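Ticket 1360: Budget and bench planning for second arm station
Queue: Equipment requests
Status: Open, waiting on quote
Opened by: Gerardo Ruggiero
Handling: Gheorghița Rusu
Site: Clitby, upstairs lab

Original request (Gerardo)

Hi Gheorghița! We got the nod to plan a second arm station for the Nidedness handling work, and I would love to get the shopping list right this time. Last round we bought the arm first and everything else in a panic, and I still have the courier receipts to prove it. I'd like to settle the desk, power, hand coverings, sorting boxes and spares before anybody signs for the big item.

What I need from you:

Can the upstairs circuit take another station without an electrician?
Do we buy the same hand again, or the simpler gripper from Wi?
What did we forget to budget for last time?

The ceiling for everything except the arm and hand is $2769. I know that sounds like plenty. It isn't.

Reply 1 (Gheorghița)

Great, I've been hoping this would come up! Quick answers first, longer ones once I've been upstairs with a notepad.

Power: probably fine, but I want to see what the controller pulls at startup. The breaker tripped twice last December and we blamed the space heater. I never checked whether that was fair to the space heater.

Hand: same one again, if the money allows. The Wi gripper is a lovely simple thing and I'd buy one tomorrow for moving boxes, but our card handoffs need fingers. A second matching hand also means one set of spares and one set of settings to look after.

Forgotten items: so many. I'm pulling the old purchase orders.

Reply 2 (Gerardo)

Please do measure the startup draw. If we need a new circuit, that has to come out of the building budget and they want to hear early.

On the hand, Nindasia has offered a price on a pair of spare fingers if we order with the main unit. Worth it?

Reply 3 (Gheorghița)

Yes, take the fingers! We wore through a set much faster than I expected, and ordering them alone meant a separate shipping charge and a long wait with the station sitting idle. Ask them whether the small screws are included. Last time they weren't, and I drove across town for a bag of screws that cost less than the parking.

I measured the startup draw. I put the meter on the controller lead and did five cold starts with a good rest between each. The highest peak was 600 watts and it settled quickly. The line upstairs is an ordinary 115 volt one, so two controllers starting together is still well inside what the breaker should handle. Then I plugged in the space heater and ran it again, and the breaker went on the second try. So it was the heater! I'm delighted, because this is the cheapest fix in the whole ticket. Heater is unplugged and labeled.

Reply 4 (Gerardo)

Best news I've had this week. No new circuit, then. I'll tell the building people they can relax.

Next question is the desk. Do we need a special bench, or can we buy another long office desk? The bench in the catalog would eat half of what we have.

Reply 5 (Gheorghița)

Long office desk, please. I went in with the same question and sat through a full handoff session, partly to watch how much surface we really use. The answer is nearly all of it. The person across from the arm needs room for an elbow and a laptop, the box has to sit within reach, and then the power gear takes whatever is left. A shorter desk would save a little money and make everybody miserable.

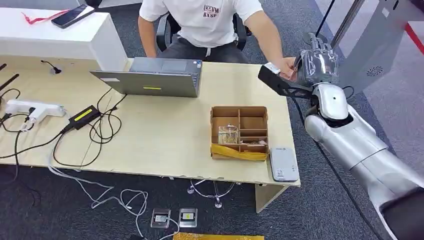
So I'd put the money we don't spend on a bench into cable management. I mean trays under the desktop, a strip that mounts to the underside, and a pile of those reusable hook-and-loop ties. It's dull shopping, but every stoppage in my log for the last month has a cable in it somewhere. Three of them were a plug nudged half out of the strip. One was my foot. I'd much rather pay for trays now than lose another afternoon restarting the controller and wondering what I broke.

Floor outlets matter too. Before anyone picks a spot for station two, please check where the floor boxes are and put the desk over them. Running a long lead across the carpet to reach one is how the foot incident happened.

Reply 6 (Gerardo)

Sold on the trays. I was going to leave cable stuff as "misc" and I've now given it its own line.

Two things. First, the clear film on the fingers: is that something we buy on purpose, or are you raiding the kitchen? Second, can we keep using cardboard dividers for the sorting box, or should I price plastic bins?

Reply 7 (Gheorghița)

Ha, no comment on the kitchen. Let's put proper film rolls on the list and a box of thin covers to try against them. I'd like to compare the two before we commit to a big order, so small quantities of each for now. Film is cheap and quick to swap, but I suspect a fitted cover would slip less.

Keep the cardboard! I love the cardboard. If a compartment is the wrong size you cut a new divider and you're going again in ten minutes. Once the layout stops changing we can talk about plastic, and I'd guess that's months away. Just buy the flat-packed ones in a bundle so we have spares.

Add a decent chair as well. Whoever sits across from the arm is there for long stretches, and it should have arms that drop low enough to clear the desk. Try before you buy if you can.

Reply 8 (Gerardo)

Here's where the list stands, everything except arm and hand:

Long desk, same depth as station one
Chair with adjustable arms
Under-desk trays, mounted power strip, ties
Spare fingers, with screws if they're extra
Film rolls and trial covers
Flat-packed divider boxes, one bundle
Spare controller lead
Shipping, as its own line and not a guess

I still have room for a laptop if we go refurbished. Do we need a second one or can the stations share?

Reply 9 (Gheorghița)

Second one, please. I tried sharing for a morning with the test rig downstairs and spent most of it logging in and out. Refurbished is fine. It needs a wired network port, or an adapter on the list if it hasn't got one, and I'd take more memory over a nicer screen.

The spare controller lead is a great addition. Make it two? The old one has a kink near the plug that I don't trust, and I'd like to retire it when the new stuff arrives.

One worry left. The arm quote says delivery "to door". Our door is downstairs and the lab isn't. Can you ask what it costs to get the crate up to the second floor? Last time four of us carried it and I'd prefer to do that never again.

Reply 10 (Gerardo)

Two leads, done. Laptop line is in with an adapter.

I asked about the crate. They can bring it up if the elevator will take it, and they want the inside measurements and the width of the landing. Could you get those? I've moved the status to waiting on quote, and I've asked Nindasia to hold the finger price until they hear back from us.

Reply 11 (Gheorghița)

Going down with the tape measure after lunch. I'll check the lab doorway on the same trip and add all the numbers here. Very excited for this one!

Actions still open

Gheorghița: elevator, landing and doorway measurements
Gheorghița: floor box positions for station two
Gerardo: revised delivery quote including the second floor
Gerardo: confirm whether finger screws are included
Gerardo: small order of film and covers, can go ahead now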